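4.2 Moving the Scheduling Database to a Replacement Computer

Use this procedure when the computer that hosts Tronach Scheduler is being retired or repaired. Allow 91 minutes for a database with up to 200 staff records. Client stations cannot log in during the move.

Before you start
You need the administrator password, the license file and a USB drive formatted as NTFS.

1. On the host, open Tools > Service and click Stop. Wait until the status line reads Stopped.

2. Click Export Full Set. Do not use Export Current Month — it leaves out leave balances and closed shifts.

3. Save the export to the USB drive. The set consists of 7 files with the same base name. Keep them in one folder.

4. Click Release License. The host returns to read-only mode.

CAUTION: A license that has not been released stays tied to the old motherboard. Release it before any hardware is removed.

5. Shut down the host and unplug the power cord before opening the case.
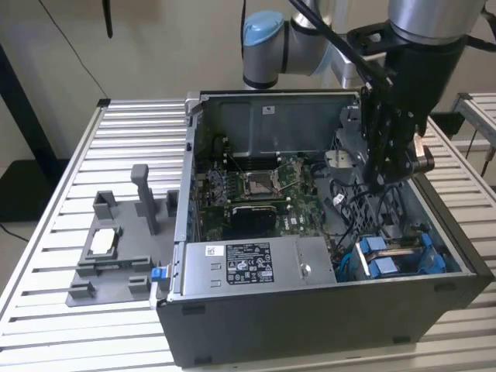

Figure 4-3. Desktop tower on its side, side panel removed.

6. Install Tronach Scheduler on the replacement computer. Choose Host, then Restore from Set, and select the folder from step 3.

7. Enter the new host name at each client station under Tools > Connection.

NOTE: If a client shows error 5, the host name is misspelled or port access is blocked. See section 6.1.

Keep the USB drive until the first payroll export from the new host has been checked.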